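Get It Up on the Wall

I will say it as loudly as I can: the best thing you can do for a messy desk is to stop storing things on it! A wire basket hung at eye level beats any drawer I have ever owned. Drawers swallow things. When Yiran Hou and I moved into the back room in Prurkthorpe, we pulled 18 pens out of one drawer, and some 21 cables (two of them fit anything we still own).

Mesh lets you see the tape, the pouch, the papers, all of it, without digging. And for whatever has to stay down on the table, the spare mice above all, give me one shallow yellow tray and a pretty leafy surface to set it on.

Yellow tray, coiled cable, black mesh basket on the left wall:

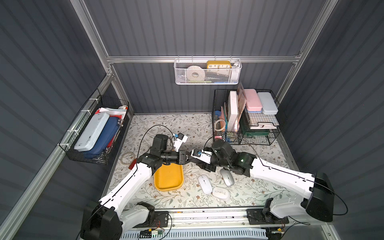
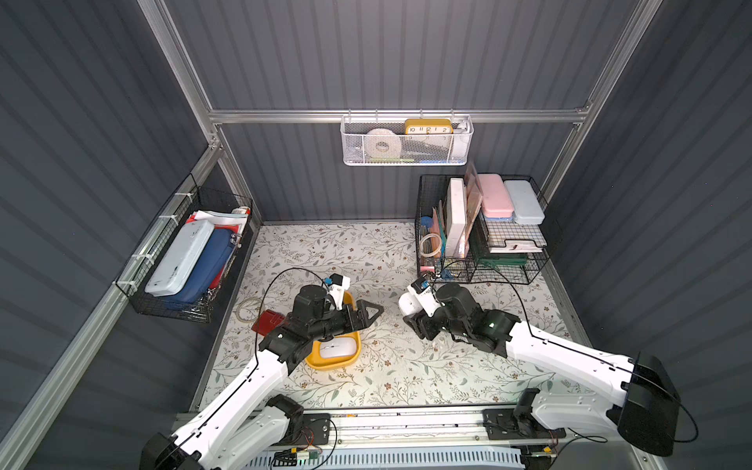 Baoshan Han thinks open baskets look cluttered, and we have argued this over many lunches. I say clutter you can see is clutter you will deal with. Hang one basket this June, just one, and leave it up for a month. I bet you'll be back for a second!

Recent posts
In Praise of the Zip Tie
Why I Gave Up on Drawer Dividers
Cables: Coil Them or Lose Them
A Small Desk Clock Is Enough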